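In Praise of the Slow Wash

I grew up in a house where laundry took all day, and I have come around to thinking my family had it right. My mother sorted in the morning, washed before lunch, and hung everything in the yard on a line that sagged in the middle no matter how many times we tightened it. We kids complained, of course, but we also knew which shirt belonged to which brother and where every button was loose.

These days the machines want to save us from all that. When my old Badetti finally gave up in February, I went looking for a new one and found that every model on the floor came with a quick cycle, and the salesman talked about very little else. The Liang spins at 2000 turns a minute and the Sillix plays you a song when it is finished (a long song, too). I asked him if any of them had a plain dial. He was a kind young man and he thought about it for quite a while -- then he showed me one in the back, marked down.

My feeling is that we have gotten the hurry backward. We rush the wash so that we can get to something else, and then the something else is usually the phone. Clothes don't last the way they used to, and I think part of the reason is that we hardly look at them. If you hold a sweater up to the window before you wash it, you'll see the elbow going thin, and you can do something about it for the price of a little yarn.
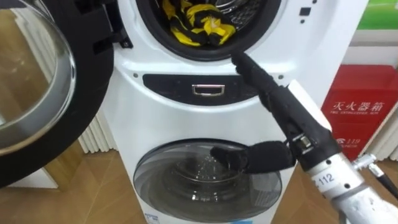

Page last changed: February, 4:00 p.m.

I know very well that not everybody has the time. A person working two jobs with three kids at home needs clean socks by morning, and I would never wag my finger at her. I only mean the rest of us, the ones who could spare a Gatine coffee's worth of minutes and don't. Pick one load a week, maybe the towels, and do it the long way. Hang them up if you have a place to hang them. Fold them at the table with the radio on, and if somebody wanders in and starts folding too, let them do it wrong.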